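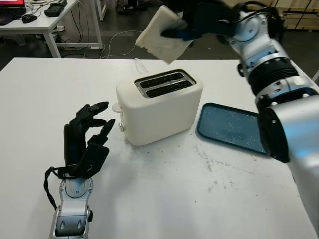 Figure 3. Two-slice toaster and blue tray on a white tabletop, with crumbs.

4.2 Where the crumbs go

Toast is the least ambitious thing most households cook, and it makes a mess out of all proportion to the effort. In the Osora survey we asked 24 households to keep a crumb diary through June. Eleven finished it. The rest, we assume, had breakfast to get on with.

The diaries agree on one point. Crumbs favour the side where the plate or tray waits, and they collect along the path the hand takes to get there. Figure 3 has something of this pattern, with dark crumbs in a band running from in front of the toaster and paler ones on the tray. A tray catches what falls on it, and our households tended to credit it with rather more than that.

Colour matters too. A white counter shows every dark fleck by mid-morning, and its owners wiped it more often than owners of speckled counters, who reported cleaner kitchens — a finding we pass on without comment. One respondent at the Barrera site logged 440 separate wipes and asked whether there was a prize.

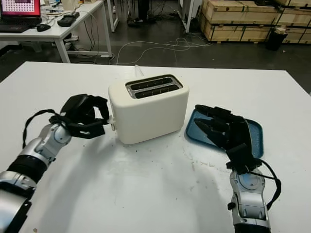

Does putting a tray beside the toaster cut down on wiping?
Only a little, going by the diaries. Households with a tray wiped the counter slightly less often, then spent the time they had saved emptying the tray.

We did not weigh the crumbs. The earlier Getico study did, and its authors spent a good part of their discussion on draughts. Our own measure was the wipe, counted by the person holding the cloth, and it carries all the bias one would expect of somebody who would like the rest of the house to know about it.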